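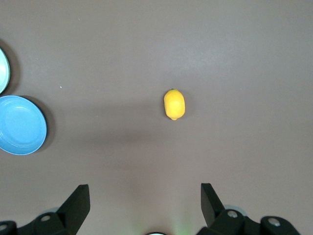 **ARTE Y CALLE | Visitas**

# Puertas abiertas en los talleres Talebi

12/11/21

Los talleres Talebi ocupan una antigua imprenta de dos plantas y abren al público una vez al año. Fui por la mañana, con la entrada general de 4 euros, que incluye el plano de los estudios y un pase para la charla de las doce.

En la planta baja trabaja Noemí Meléndez, rotulista de oficio. Lleva desde junio con *Tromomis*, una serie de carteles pintados a mano con frases que la gente del barrio le deja en un buzón. Ha recibido 255 papeles y ha pintado muy pocos. Los demás están guardados en carpetas, ordenados por calle, y se pueden leer. Hay quejas por el ruido, recetas, una declaración de amor a una panadería y bastantes peticiones de aparcamiento. Usa esmalte sintético sobre chapa y no proyecta las letras: las traza con tiza y cordel.

Al lado está el estudio de Leobardo Ochoa, que prepara una acción con hombres anuncio. Los carteles irán en blanco por delante y con un poema por detrás, de modo que solo se leen cuando el portador ya ha pasado. Le pregunté por los permisos. El ayuntamiento le exige una solicitud por cada recorrido y todavía espera respuesta a dos.

La charla la dio Sarahí Tapia, del colectivo Stiltik, en la sala grande de arriba. Habló de cuánto se paga a los intérpretes en este tipo de obras: en su último proyecto, 200 euros por jornada, ensayos incluidos. Hubo discusión. Un asistente opinaba que el artista debería salir él mismo a la calle, y Tapia contestó que lo había hecho durante años y que le duelen las rodillas.

Me quedó poco tiempo para el segundo piso. Vi las serigrafías de Rigoberto Mendoza – tirada corta, papel grueso, 600 euros la carpeta completa – y un pasillo con bocetos sin cartela que no supe a quién atribuir.

El montacargas no funcionaba y la escalera es estrecha; quien vaya con carrito tendrá que quedarse abajo. Los estudios cierran a las dos y vuelven a abrir a las cinco.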